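Friday, December 19, 2025

Oh, what a baking day! I'm writing this at the kitchen counter with flour still on my sleeves, and the whole apartment smells of cardamom. I want to get it all down before I forget what I did, because I changed three things at once (I know, I know) and the buns came out better than any batch I've made since moving to Lendau.

So. The dough. I started it last night after dinner, which I never do, and put it in the fridge in the big bowl with a plate on top. Tuulikki Lappalainen has been telling me to do this since October. She swears by a cold overnight rise for anything with butter and cardamom in it, and I kept nodding and then making it the same-day way like always. Well, she was right! This morning it was firm and cool and rolled out like a dream. No sticking, no chasing it around the counter with handfuls of extra flour. I'm going to have to call her and admit it.

The second change was the plant milk. The Rautiainen on the corner was out of the soy I usually buy, so I took their oat one, the full-fat kind with the gray cap. I was worried it would be too sweet. It was a tiny bit sweeter, and I took a spoonful of sugar out of the filling to make up for it and nobody at the table tonight noticed a thing. I warmed the milk just until I could hold a finger in it and count slowly without pulling away. I used to go hotter and I think I've been half killing my yeast for years.

Third change: I ground the cardamom myself. Why did I wait so long? I bought a bag of pods at the Noltmont market, cracked them open, picked out the seeds and pounded them in the little mortar. It took ages and my wrist hurts, and I'd do it again tomorrow. The bits stay a little coarse and you get these bright pops of flavor when you bite down. The jar of ground stuff at the back of the cupboard tasted like dust next to it. I sniffed one and then the other and then the first one again, like somebody at a perfume counter.

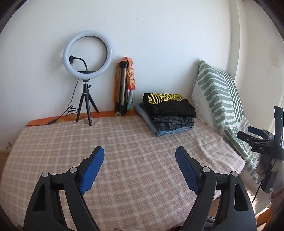
**Filed under: Winter baking / Buns & braids**

Here's what I did, so I can find it next year:

- strong white flour, the 1 kg bag minus what's left in the jar (weigh it next time!!)
- oat milk, finger-warm
- one packet of dry yeast
- a stick of vegan butter, soft, in the dough
- nearly another stick for the filling, very soft, with brown sugar and cinnamon
- cardamom, freshly pounded, more than seems sensible
- a good pinch of salt in the dough and a small one in the filling

I mixed everything but the butter first, let it sit while I did the dishes, and then kneaded the butter in a lump at a time. It looks awful for a while. It goes greasy and slides around and you think you've ruined it, and then all of a sudden it pulls together and turns silky. I love that moment so much. I think I said "there you are" out loud to a bowl.

Then into the fridge. This morning I rolled it into a big rectangle, spread the filling right to the edges, folded it in three like a letter and cut it into strips. Twist, wrap around two fingers, tuck the end under. The first few were ridiculous, all lopsided with the tails flopping out, but by the second tray I'd found my rhythm again. I ended up with 30 buns. THIRTY. I had to borrow a baking sheet from downstairs.

The second rise took 40 minutes on top of the stove with a dish towel over them. I could have given them longer. The ones in the second tray waited while the first baked, and they were puffier and softer in the middle, so next time everybody gets an hour.

Oven as hot as I dare, 16 minutes for the first tray. The bottoms were a shade too dark on the left side, where my oven always runs hot, so I turned the second tray halfway through and moved it up a shelf. Perfect. Golden all over, with the sugar gone sticky and crackly where it leaked out. I brushed them with a little maple syrup thinned with hot water while they were still steaming, and skipped the pearl sugar. (All right, I forgot the pearl sugar. It's still in the bag. I'll use it on the braid.)

We ate the ends of the first tray standing up with coffee, far too soon, and burned our tongues. Then I packed up a dozen for the Vindholm choir party and walked them over in the old cookie tin with a scarf wrapped around it so they'd stay warm. They were gone before the singing started! An older man from the bass section came and asked me whether there was egg in them, and when I said no, and no dairy either, he took one more and put it in his coat pocket in a napkin. Best review I've ever had.

I also tasted the most wonderful thing there, a beet and apple salad with toasted walnuts and lots of dill, and I have to find out who brought it. It had some sort of mustard dressing, sharp and a bit sweet. I think there was horseradish too. I went back for it twice. I'm going to try it on Sunday with the beets from the bottom drawer, roasted in their skins, and see how close I can get.

Still to do before the holidays:

1. Braid with pearl sugar (do NOT forget)
2. Ginger cookies, the thin snappy ones, dough at least a day ahead
3. Lentil loaf, test the one with chestnuts before serving it to anybody
4. More cardamom pods
5. Return the baking sheet, with buns on it

I've put eight buns in the freezer, wrapped in pairs, for Christmas morning. The freezer drawer barely shuts. I had to take out a bag of peas and a heel of rye bread to make room, so tomorrow's lunch is pea soup with croutons, and I'm pretty happy about that as well. A squeeze of lemon, plenty of black pepper, maybe the last of the mint if it hasn't given up on the windowsill.

Bus 41 home was packed and warm and I smelled like a bakery the whole way. A little girl across the aisle kept leaning over to sniff the empty tin. I wish I'd saved her one.

Now it's late, the kettle's on, and there are still two buns left on the plate by the stove. I'm having one of them.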